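Progress report, May 2018
Clorine display project
For: Dale Arsenault, Lallbridge Fund
From: Hajnalka Bozsik, Rendar

Hi Dale,

You asked for something you could read on the train without a glossary, so I'm going to write this one the way I'd tell it to you over coffee. The proper tables are in the spreadsheet I sent separately, and the spending sheet is in there too (second tab, the one with the ugly orange header, sorry).

Quick reminder of where we left off in December. We had a fog screen that worked nicely in a dark room and looked like a ghost of a ghost in a lit one. The projector was fine. The fog was the trouble: it came out of the nozzles in little puffs, and every puff made the picture swim. If you stood straight in front of it you could read a headline. If you took two steps to the left you got soup.

So the first thing we did was throw out the nozzle bar. I know you paid for that bar and I did feel bad about it, but Dudás had been telling me since last fall that we were trying to fix turbulence with software, and he was right. The new bar is a honeycomb, with clean air running down both sides of the fog to hold it flat. He built the first version in his own workshop in a weekend and it leaked everywhere. The second version leaked only at the ends. The third is the one we're running now, and oh, what a difference! The sheet of fog hangs there like a curtain, and you can put your hand through it and it closes up again before you've finished being pleased with yourself. 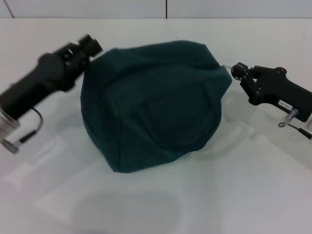
Can people read text on it with the room lights on?
Large text, at close range, with the lights at the level of a normal office. Small text is still too soft, and sunlight from a window wipes the whole thing out.

That's the answer I gave your board chair on the phone, and I'd like it written down somewhere so we all work from the same version. I don't want anyone promising a storefront window to a customer on our behalf. A lobby, a museum corner, a trade show booth with a roof on it, those I'm comfortable with.

Now the tracking. The plan you approved had the picture shifting to follow the viewer's head, so that one person walking past would feel they were looking at a solid thing with a front and sides. We have that going for one viewer. It lags a bit if you move fast, and it gets confused by hats (a wide brim sends the picture drifting off toward the ceiling, which was very funny the first time and less funny during a visit). The lag comes mostly from the old graphics card and I'd rather fix it by buying a better one than by spending another month shaving code. It's in the request at the end.

Two viewers at once is a different story. We tried splitting the picture, half the frames for each person, and both people got a headache. I've stopped that line of work for now. There's another idea using two projectors set at an angle, where each person mostly catches the light from the one facing them, since fog throws most of its light forward. On paper it's lovely. We've only had one afternoon with it so far and I don't want to say more than that we saw two separate images and they overlapped more than I'd like.

We ran a small user trial in the spring with 13 people, mostly from the building and a few from the college down the road. Each of them looked at 6 test objects on the screen and told us what they were and which way they were facing. The teapot did best. The chair did worst, because thin legs disappear into fog, and I think we should just accept that and steer content people toward chunky shapes. Five of the 13 reached out to touch the picture without being asked, and that pleased me more than any of the scores. One asked if it would make her hair frizz. (The fog is plain water, so it depends on the hair.)

Water is my next topic, as it happens. We get through more of it than I budgeted, and tap water leaves a white crust on the honeycomb that ruins the flow. We've switched to distilled. It's cheap enough, but anyone who installs one of these will need a supply, and a person who remembers to fill the tank. I've started writing a maintenance page for that and it's already longer than I hoped.

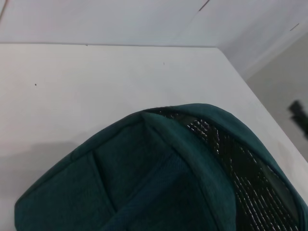
The crust also taught us to make the bar come apart without tools. It used to take most of a morning to strip and clean. Now it's four clips and a rinse, and you can have the fog back up before lunch. Dudás wants to patent the clips. I told him to write it up and we'd talk, and I'd like your opinion on it too, as I have no feel for whether a clip is worth a lawyer.

Things that went wrong and that you should know about: the second projector arrived with a cracked lens mount and the replacement took ages, so we're behind on the angle tests. I also under-planned the noise. The fans on the new bar are louder than the old ones, fine for a trade show and too loud for a museum. We've got quieter fans on order, bigger and slower, and the housing has to grow to fit them.

Money. We're inside the budget on people and over on parts, and the two nearly cancel out. What I'm asking for is permission to move the unused travel line into equipment, so that we can buy the graphics card and pay for the new housing. No new money, just moved. If you can say okay by email, that's enough for our bookkeeper.

What's next: the quiet fans, then a long run of 100 hours with the screen on during working hours to see what clogs, then the two-projector tests with a proper set of viewers. I'd love for you to come and stand in front of it before the long run starts. Park on the side street, the front lot floods.

The clip drawings are in the shared folder under Clorine, along with the trial forms. Call me if the second tab makes no sense.

Hajnalka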